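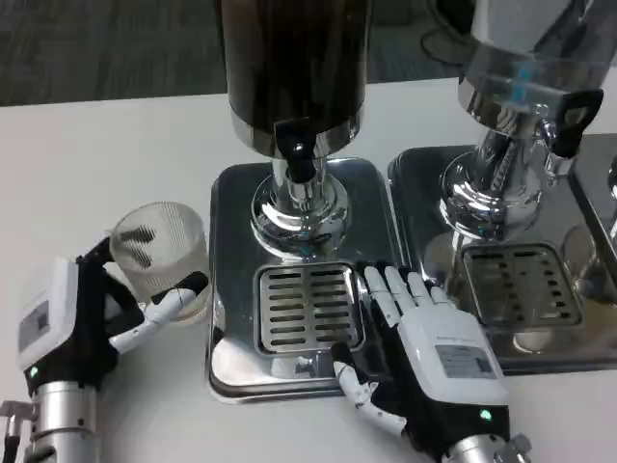 Cup task, two-hand setup. Left hand holding the ribbed cup, right hand at the drip tray.

Urkach Student Robotics Project: Beverage Station Gallery
Posted 31 July 2020

The beverage station is the second assignment of the manipulation course at Dallgate. Students program a pair of five-finger hands to pick up a cup, bring it under a tap, operate the lever and set the cup down again. The course has 14 students in four teams. Supervision is by Mbali Zulu (control) and Marthinus Xaba (hardware).

Notes on the picture

Cup. Clear and ribbed. The ribs help the grip, but the transparent wall is hard for the depth sensor, which returns gaps wherever it sees through to the fingers. Team Kullen fills the gaps with a cylinder fit. Team Gwynne uses the color image only.

Dispensers. One dark container and one clear one, side by side on chrome bases. The polished feet reflect the table and produce false edges. Masks for both feet are in the shared folder and must be loaded before calibration.

Drip trays. Square, with a raised rim and a slotted grate. The rim is the main collision hazard for the thumb. Minimum clearance in the planner is set per team and has to be stated in the report.

Right hand. Palm down, fingers spread, over the rim of the left tray. Contact force at the fingertips is limited in software. Do not raise the limit without asking Marthinus.

Status lights. Green on both wrists. Check both before enabling motion.

Run data

Teams logged 2908 attempts between February and the end of term. Of these, 1769 were complete runs with the cup released upright inside the target area. The rest were stopped by the operator or by the force limit. Each log file holds joint positions, motor currents and both camera streams. Files from before the firmware update use the old joint order; Lungile Le Roux has the conversion script.

Credits

Planner and cup detection: Kgomotso Mthembu, Dagim Lemma
Logging and conversion: Lungile Le Roux

Team reports are listed under Downloads. Requests for the raw logs go to Mbali Zulu and should state the team name and the run numbers needed.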